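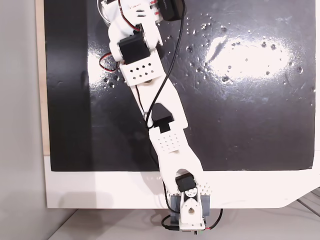
May, Partington house, second entry. Back to the floor area, which still won't agree with the old sales particulars. The particulars from the last sale say 1,748 square feet and my first pass with the tape came out 35 under that. Guido Sanna thinks the old figure took in the store off the kitchen, which has its own outside door and no heating. I laid the plan out again on the bench this morning and started from the ground floor. Glossy black is a poor surface to work next to, the big board with the white margin throws every lamp straight back at you, so I turned the plan side on and worked from the light wood end. The numbers were the same either way.

Ground floor rechecked room by room with the laser. Front room and hall agree with the first pass. Kitchen is slightly bigger than I wrote down, I had measured to the front of the units and not to the wall. Corrected in the sheet in red. The bay in the front room is counted to floor level only, no change there.

Upstairs is where the trouble is. The back bedroom has a sloping ceiling on the garden side and I can't tell from the old plan whether they measured to the skirting or stopped where the headroom runs out. We stop at the headroom line and show the rest as a dotted area. If they went to the skirting, that would cover a good part of the gap without the store coming into it at all. Need to see the original drawing. Graltel did the last set and should still hold it. Emailed, no answer yet.

Landing cupboard: include. Loft: exclude, no fixed stair, hatch only. Seller calls it a loft room and would like it on the listing as bedroom four. Told Guido we can't put that on the plan whatever goes in the wording, and he will ring her.

Laser check. Measured the reference wall in the Cernbridge office before going out and again on return. Both readings within 2 mm of each other, so the instrument is fine and the first pass was down to me and the tape.

Asking price is not ours to settle but the area feeds into it. Pema, the flat conversion two streets down, was listed on price per square foot and the buyer's surveyor came back with a lower area. They ended up knocking 1,000 off to keep the sale going. I would sooner have this one right before the brochure is printed.

To do:
Chase Graltel for the drawing.
Return visit for the back bedroom, take the long level and mark the headroom line on the floor with tape.
Ask whether the store has ever had planning use as a room.
Redraw first floor, send to Guido with the store shown separately and left out of the total.
Hold the brochure until he has signed off the plan.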